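Brimero folding board, white
Onadetti Home > Laundry and linen > Boards and mats

Product code 1285
In stock at Viltport, delivery in June for all other addresses

The Brimero is a flat white board for sorting and folding small laundry on a table you already own. It lies on the tabletop and needs no fixing. Faint gridlines run across the surface so that cloths, napkins and tea towels can be squared up by eye before they are stacked.

The board weighs little enough for one person to lift on and off the table. It stores upright behind a door or flat under a bed. Both faces are the same white, but only one has the grid.

Size
Length 90 cm
Width 88 cm
Please measure your table first. The board should be supported over its whole area and is not meant to bridge a gap between two tables.

Using it with a basket
A shallow basket can stand on the board while you work. Put it to one side, take out one cloth at a time and shake it open before laying it down. Soft cloths that have been left in a heap usually need smoothing with the flat of the hand, from the middle outwards. Line one edge up with a gridline, fold, and turn the cloth a quarter before the next fold. Finished pieces can go straight back in the basket.
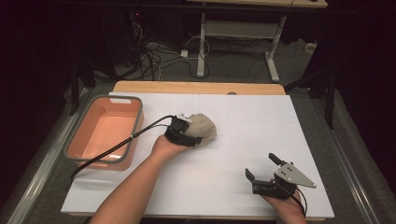
Customer comments
Simiyu: We fold napkins for a café, so mostly the same square over and over, and the lines save a lot of fiddling. They are faint though. Under our kitchen lights I have to lean in to find them, and I'd have liked them a shade darker. No complaints about the surface, tea wipes off.

Reply from Onadetti: The lines are kept pale so that they don't show through thin white cloth. A side light helps. We have passed the comment on to Brimero.

Care
Wipe with a damp cloth and a little washing-up liquid. Dry before storing. Do not iron on the board or set hot pans on it. Do not cut on it, as a blade will mark the surface.

What is supplied
One board and a printed care sheet. Baskets and cloths are sold separately.

Returns
Unused boards can be returned within 30 days in the original sleeve. Orders over 800 are sent back free of charge, smaller ones at the buyer's cost. Marks from knives or irons are not covered.

Page updated 2022-05-30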